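Setting up collision-checked planning for two arms in Stallside

Applies to Stallside with the Brondevus driver. Last updated 13/05/2018.

You need both arms calibrated and homed before you start. Allow an hour the first time.

1. Load the shared world file

Both arms must plan against the same world file. If each has its own copy, they will drift apart after the first edit. Open the file and check that the table top is the parent of everything else. Add the back row as plain boxes and cylinders. A bottle and a cup with utensils in it are both tall obstacles, so model the cup up to the top of the utensils.
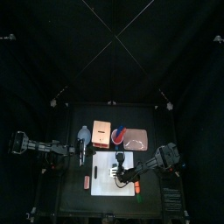

2. Set the padding

Start with 10 mm on every link and 59 mm on the gripper cables. The cable figure looks large, but a loop hangs differently in each wrist pose. Save the file and run the checker on 200 random poses. Any pose reported as "start in collision" usually means the padding on the base link is touching the table.

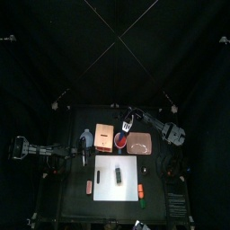
Once the checker passes, lower the link padding a little at a time and run it again. Stop at the first failure and go back one step. Leave the cable padding alone.

3. Add a side view to the perception node

An overhead view is poor at judging height. Register a lower camera as a second source and give it priority for the z value only. Thin things such as poles and crossed wires come through as gaps in the depth data, so enter them by hand as cylinders.
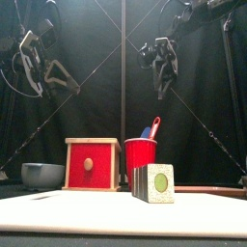
4. Reserve the middle of the table

In the Peltonen scheduler, draw one zone over the board and set it to "single holder". An arm asks for the zone before its gripper goes in and gives it up after it leaves. Set the timeout to 1,120 ms.

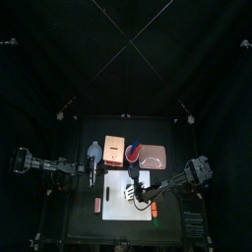
Danberg wrote that the timeout should be longer if the planner shares a machine with the perception node, as replies can queue up behind the depth images.

To change it, edit zone_timeout and restart the scheduler. The driver can stay running.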